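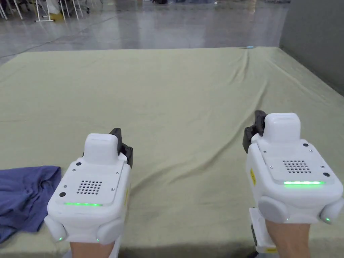
Repair Table News: Looking After the Cloth

Dear members and friends of the Marenlow craft room,

In this issue I was asked to write about tablecloths. It is a small subject, but I receive many questions about it, and at the last open evening three people came to me with the same problem: a good cloth, a family cloth, with a mark which did not go away. So I will try to put on paper what I know. Some of it I learned from my mother, some from the laundry where I worked for 15 years before I moved to Kestcombe, and some from my own mistakes.

First, please find out what your cloth is made of. Many people tell me "it is linen" when it is cotton, or cotton mixed with polyester. If the label is still there, read it. If there is no label, pull one thread from the inside of the hem and look at it in daylight. A linen thread is uneven, with thicker and thinner places, and it feels cool and a little stiff. A cotton thread is softer and more regular. A mixed thread often shines slightly. This test is not perfect, but for washing at home it is enough. Please do not do the test with the flame which you can read about on the internet. One of our members did it over her kitchen sink and she had to buy a new curtain.

Washing before the first use

A new cloth should be washed before you cut it, hem it or put it on a table for guests. Linen and cotton both become smaller. I had a cloth from Sikach, bought on holiday, very beautiful, and I made the hem on the same evening because I was impatient. After the first wash it was 4 centimetres too short at each end and the hem was wavy like a lasagne sheet. I still use it, but on the small table on the balcony.

For the first wash I use lukewarm water and half of the usual powder. Wash it alone. Greens, reds and dark blues can lose colour in the first two or three washes, also when the shop says that they do not.

Stains, and how quickly to act

The general rule is: cold water first. Hot water fixes many stains in the thread, especially egg, milk and blood. When you are not sure what the stain is, cold water will almost never make it worse.

Red wine. Press a dry white towel on the place, do not rub. Then pour cold water through the cloth from the back side, so that the wine goes out the same way it came in. Salt is popular, and I used it for many years, but I am not convinced of it any more. On coloured cloth it left a pale ring for me two times.

Candle wax. Let it become hard. You can put the cloth in the freezer for one hour if it fits. Break the wax off with the back of a knife, then put kitchen paper under and over the place and go over it with a warm iron. Change the paper often. If the candle was coloured, there will be a shadow of colour left, and for this a little white spirit on a cotton ball helps. Open the window when you do it.

Tea and coffee. Rinse cold, then wash as usual. If a brown edge stays, leave the cloth to soak overnight in cool water with a spoon of bicarbonate of soda.

Oil and butter. This is the one exception from my cold water rule. Put washing-up liquid directly on the dry stain, work it in softly with your finger, wait 10 minutes, and wash as warm as the cloth allows. If you make it wet first, the soap works less well.

Rust. Lemon juice and sun, on white cloth only. On any coloured cloth, try it in a corner first, or bring it to us and we will look together.

Old yellow marks, along the folds, are very common when a cloth was in a cupboard for years. They need patience. Soak for one whole day in water with an oxygen-type bleach (not chlorine), change the water and do it again. For coloured cloths, please check on the packet first that it is permitted.

Ironing and folding

Linen should be ironed when it is still damp. If it is already dry, spray it, roll it up like a cake and let it rest for half an hour. Iron from the middle to the edges, and on the back side if the colour is dark or medium, otherwise you can get shiny places. Embroidery is always ironed face down on a thick towel.

About folding there are different opinions in our group, and I know that Nithin Thomas will write to me again. He folds in thirds, I roll. My reason is that every fold is a weak line, and after many years the cloth breaks exactly there. A cardboard tube from wrapping paper, covered with white tissue, is very good for this. If you have no place for tubes, then fold, but fold in a different place each time.

Do not store cloths with starch in them. Starch attracts small insects and it becomes yellow. Starch before use, not before storage. Also, a plastic bag is not a good home for a natural fabric. An old pillowcase is much better.

Small holes

A hole smaller than a pea can be darned in one evening. Use a thread drawn from the inside of the hem, then the colour will be exactly right, because it has faded together with the cloth. Put a wooden egg or a lemon under the hole. Make the first lines with the direction of the weave, beginning 7 millimetres outside of the hole, where the cloth is still strong. Then cross them, over and under. Do not pull tight. A tight darn makes a pucker, and it is more visible than the hole was.

For bigger holes I prefer a patch from the same cloth, taken from a part which hangs under the table. Or you can make the cloth smaller and have napkins from the good parts. Mrs Siqueira brought us a cloth with a burn from an iron in the centre, and out of it came two tray cloths and a bread bag. I was a little sad for the big cloth, but she was very satisfied.

Dates and practical things

The next darning evening will be in February, in the upstairs room, beginning at half past six. Please bring your own small scissors and a cloth which is already washed. We have needles, and thread in white, cream and grey. Other colours you should bring yourself.

The ironing board in the side room has a new cover. Please let it cool down before you fold it together, the old one was burned in this way.

I am also looking for old damask napkins, with or without monograms, in any condition. I need them for practice pieces for the beginners. You can leave them in the basket next to the door with a note saying that they are for the newsletter table.

If you have a stain which is not in my list, write it down and put it in the letter box, and I will try to answer in the spring issue. Please write also what you have already tried on it.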